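Home | Housing | Inspections | Forms | Laundry | Contact

Print this page | E-mail this page

Bedroom Inspection Checklist: Beds, Bedding and Soft Items
Lokside Family Housing – Tunari building, room 2, with inspector's comments
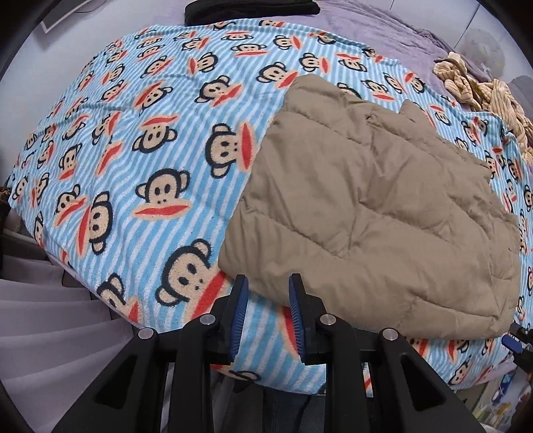 Reading time: 7 minutes

Inspected by: Kinga Szilágyi
Date: Aug 19, 2020
Type of visit: routine, occupied room, resident present
Previous visit: on file, one item carried over (see 3.4)

Scope

The checklist covers the bed, everything resting on it, and whatever hangs or stands close enough to touch it. It is used in all 56 family rooms at Budov and Tunari. Kitchens, bathrooms and stairwells have their own forms. Electrical items are included only where a cord, lamp or heater is within reach of the bed.

Ratings are OK, Note, Action or N/A. A Note is passed to the resident verbally and is not followed up unless it appears again at the next visit. An Action is written on the tear-off sheet with a name against it. Personal taste in bedding is outside the scope of the form.

Residents are not required to make the bed before a visit. Record the bed as found.

Section 1. Bed frame and mattress

1.1 Frame stable when pushed at the head and at the foot.
Rating: OK
Comment: Slight movement at the foot, within what is normal for this model. Bolts checked with the hex key, none needed more than a quarter turn.

1.2 Slats seated, none cracked or missing.
Rating: OK
Comment: Checked by hand from below. One slat has been replaced with an unpainted one. Same thickness as the others.

1.3 Mattress fits the frame with no gap wide enough to take a hand.
Rating: OK

1.4 Mattress seams and underside free of tears, stains and signs of insects.
Rating: OK
Comment: Lifted at two corners with the resident's help. Seams clean. The mattress label is still attached and legible. Leave it on.

1.5 Mattress protector fitted.
Rating: Note
Comment: Protector present but rucked up under the sheet at the foot end. The elastic is tired. Exchange at the next linen day.

Section 2. Bedding

2.1 Bedding of a size suited to the bed, not trailing on the floor.
Rating: OK
Comment: Top blanket is the resident's own, light blue and white stripes with cartoon monkey faces. The lavender-purple cover on the far side of the bed was also checked. No trailing edges.

2.2 Bedding sound – no holes, open seams, or loose threads long enough to wrap around a finger.
Rating: OK
Comment: Hem of the monkey blanket followed by hand all the way. One pulled thread, trimmed by the resident during the visit.

2.3 Care labels present on housing-issue linen.
Rating: OK
Comment: Tags read and matched to the Becerra laundry list. Over 2,385 tags are now on that list for the two buildings, and any tag that does not match should be reported by its full number, including the leading letter. "Blue sheet, Tunari" is not enough for the laundry to work with.

2.4 Resident's own bedding kept apart from housing-issue linen on laundry day.
Rating: Note
Comment: Resident was not sure whether personal blankets can go in the building bag. They cannot. Becerra washes at a temperature that may damage prints and fillings, and items without a tag are returned late or to the wrong room. Machines in the Tunari basement are available for personal bedding.

2.5 Spare blankets and pillows stored off the floor.
Rating: OK

Section 3. Items left on the bed

3.1 Outdoor clothing.
Rating: Note
Comment: A quilted puffer garment, beige-khaki, folded over on the blanket. It may stay on a made bed during the day. It should be moved before anyone sleeps there, and it should not be used as an extra pillow for a small child. Pockets were checked by the resident – one paper tissue, no coins or batteries. Hooks behind the door have free space.

3.2 Soft toys.
Rating: OK
Comment: Tan plush toy with ridged, corduroy-type fabric. Tug test on attached parts passed. Seams closed. The resident's child is five, so the infant rule in 3.3 does not apply to this bed.

3.3 Infant sleeping in the bed or in a cot beside it.
Rating: N/A
Comment: No infant in this household. Where there is one, use the separate infant sleep sheet and do not rate this section until it is complete.

3.4 Plastic bags, dry-cleaning film, packing film.
Rating: Action (carried over)
Comment: Translucent plastic bag with something in it, beside the purple cover. Recorded last time as well, then with packing film from a delivery. Thin bags are not to be kept on or next to a child's bed in any room, full or empty. The resident agreed to use a cloth bag from the office. Bag removed from the bed before the end of the visit and put on the high shelf. Recheck in nine days.

3.5 Small loose cloths, towels, pillow covers.
Rating: OK
Comment: Black folded cloth on top of the purple cover. No odor of solvent, cooking oil or polish. Cleaning rags should never be stored on bedding, and a folded cloth found on a bed is worth picking up for that reason alone.

3.6 Cushions.
Rating: OK
Comment: Gray cushion. Zipper closed, filling not escaping.

3.7 Bags and clothing at the edge of the bed.
Rating: Note
Comment: Items at the edge tend to end up on the floor on the side where people get out at night. Resident advised to clear that side before lights out.

3.8 Phones, tablets or power banks charging on bedding.
Rating: OK
Comment: None charging at the time. Resident charges on the windowsill. Good practice.

Section 4. Curtains, walls and hanging fabric

4.1 Curtain or other hanging fabric clear of heaters and lamps.
Rating: OK
Comment: Light gray fabric hangs in loose folds by the bed. Heater is on the opposite wall, valve closed for the summer. Repeat this item in the fall visit with the heating on.

4.2 Cords and tiebacks out of a child's reach.
Rating: OK
Comment: No looped cord. If the fabric is replaced with a blind, the office must fit the cord cleat before the blind is used.

4.3 Frames, shelves and panels near the bed securely fixed.
Rating: Note
Comment: The dark framed piece on the white wall was tested with light upward and sideways pressure. It holds, but it hangs from a single point and swings. Second fixing to be offered. No shelf above the pillow end.

4.4 Wall surface free of damp, mold and flaking paint.
Rating: OK
Comment: Moisture reading taken low on the wall at both ends of the bed. Both readings in the dry band of the meter. Bed to be kept a hand's width from the wall during the heating season.

Section 5. Reachable electrical items and exit path

5.1 No extension cord passing under the mattress or rug.
Rating: OK

5.2 Lamp at the bedside stable, bulb within the marked wattage.
Rating: OK
Comment: LED bulb. Shade does not touch any fabric when the lamp is pushed.

5.3 Smoke alarm present, tested, not covered.
Rating: OK
Comment: Tested with the button. Audible in the corridor with the door closed.

5.4 Clear path from the bed to the door.
Rating: OK
Comment: Door opens fully. A laundry rack normally kept in the room had been folded and moved to the hallway, and the hallway is not a permitted storage place either. Resident to use the drying room. Not rated here, passed to the corridor form.

Section 6. Summary of ratings and follow-up

Action
3.4 Plastic bag at the bed. Moved during visit. Recheck by K. Szilágyi.

Notes given to the resident
1.5 Protector to be exchanged.
2.4 Personal bedding not to go to Becerra.
3.1 Garment off the bed before sleep.
3.7 Edge of bed clear at night.
4.3 Second fixing offered, resident will confirm.

Room passed with one Action open.

Comments on this form

Office, Tunari: Protector is on the linen list. Cloth bag handed over at the desk the same afternoon and signed for.

Budov desk: Can 3.1 be split? We keep getting a Note for any coat on any bed, including rooms with adults only. Half of the Notes from our building in August come from that line.

Reply, K. Szilágyi: Agreed for adult-only rooms. Until the form is reprinted, write "adults" next to the item and rate it OK. Family rooms stay as they are.

Budov desk: And 3.4?

Reply, K. Szilágyi: No change. Thin plastic stays off the beds in every room with a child, whatever is in the bag. Rigid boxes with lids are acceptable if they stand on the floor or a shelf.

Laundry liaison: For 2.3, please read the tag twice. The older Becerra tags fade, and 3 and 8 are being confused. If you cannot read it, fold the item with the tag outward and leave it with the desk, and we will look it up from the batch.

Maintenance: For 4.3, the wall at Tunari is hollow behind the plaster on the bed side. Use the wing anchors from the gray drawer, not plain screws. Please do not hand screws to residents.

Office, Tunari: Resident confirmed the second fixing. Work order is open.

Related pages

Infant Sleep Sheet (supplement to 3.3)
Corridor and Drying Room Form
Linen Exchange Days, Budov and Tunari
Reading a Becerra Laundry Tag
Heating Season Visits: Items to Repeat
How to Request a Wall Fixing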